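Re: [controls] replacement PLC for the packing line

Sibel Baysal wrote (July 2020):
> Odmont says the Drollero controller is a drop-in for our old one.
> Same rack, same I/O count, and they'd have it here in 20 days.
> Any reason not to order?

A few. I've heard "drop-in" from Odmont before, and that time we spent 13 hours remapping addresses. The data sheet lists 56 inputs and never says how many of them can take the fast encoder signal. I'd want that in writing.

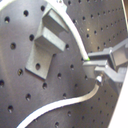 Will it run the existing ladder program? With changes, according to their own manual, and the timers are the part I don't trust. The old unit counts in tenths and the Drollero doesn't - so every preset has to be checked by hand.

The price is also a bit too nice. Aseck quoted more for less, but Aseck includes the programming cable and the software license. Odmont's quote has neither, and "up to 60 months" of warranty could mean anything.

My vote is to ask for a loaner and run it on the bench through August. If they won't lend one, I'd take that as an answer.
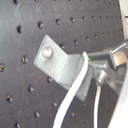
Oğuzhan Gökçe thinks I'm being too hard on them, and that Kahraman has had the same model running without a fault. Fine, but Kahraman bought it new with a new line and had no old program to carry over. I'd still like to see the scan time with our code in it.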